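Packing small heavy parts for post: how much filler?
Posted Saturday, January 16, 2021 by Vosum

I mail small solid metal spacers, one per carton, 70 grams each. The cartons are 100 mm cubes from Kundis. Two of the last three arrived with a split corner. I have been using a single layer of crumpled paper on the bottom. Is the carton too light, or is it the packing?

Vetix

Packing. A dense part in a mostly empty carton gathers speed before it hits the wall, and one layer underneath does nothing for the sides. Do it in this order:

1. Fold the bottom flaps and tape the centre seam, with 70 mm of tape carried up each side.

2. Stand the carton open next to the part and check the clearance before adding anything. You want 3 cm of filler on every face.
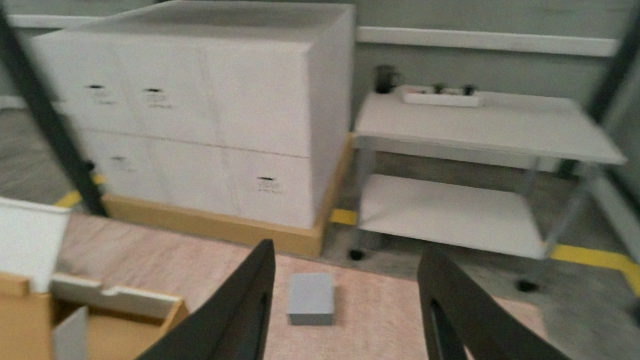 3. Wrap the part in two turns of corrugated paper, flutes inward, and tape it shut.

4. Fill to the top and close the flaps against slight resistance. Shake it. If the part moves, add more.

A smaller carton would also use less filler – check the minimum size at your post office first.

Uysal

Tape matters more than filler in my opinion. Cheap tape lets go in the cold. I lost a few parcels in March that way and changed brands.

Related
Reusing cartons with old labels
Paper tape or plastic tape?
Padded envelopes for flat parts

Contact us | Copyright 2021 | Back to top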